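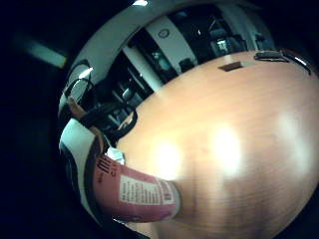
The ceasefire monitors in Akance were given a mandate of 30 days, renewable in February. That is too short. A mission of 26 observers spends the first 2 weeks finding vehicles and interpreters, and by then the delegations are already arguing over the renewal.

I would extend it to a full year and leave the Billard text alone. Both sides signed it. Opening it again invites every complaint held back since 2000, starting with the Kotix crossing.

Governments that want a new plan should first say which article of the old one has failed. So far they have only said they are impatient.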